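**Bin-picking cell: setup and upkeep**
Firdevs Öztürkmen, Hiba Matar
13 January 2018

We took over the KUKA cell from Defne Sarıgül's group. Our part of the project was keeping the bin and the gripper cabling in order so the picking tests could run.

The metal bin is held to the table with bar clamps. In our first tests it crept when the gripper pushed a block against a wall, and the taught positions went off by 3 mm. We tightened the clamps, taught the bin corners again and ran 20 picks with no further shift.

The cables were the second problem. They loop around the orange link, and a tie near the wrist had worn through. We replaced it and left more slack, then turned the wrist through its full range at low speed.

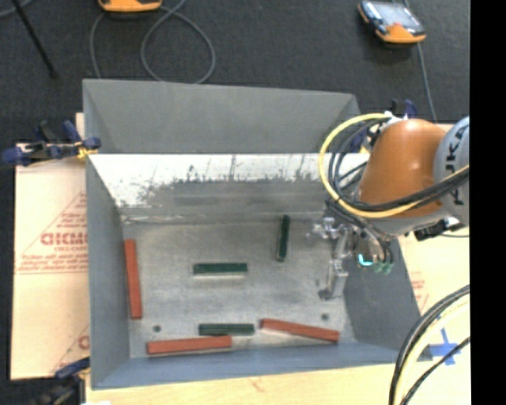 Blocks lying close to a wall are still the hardest to pick, as the fingers touch the slope before they close. Lindsay Waaka suggested a narrower fingertip, and we plan to fit one in February. Until then the clamps get checked before every run.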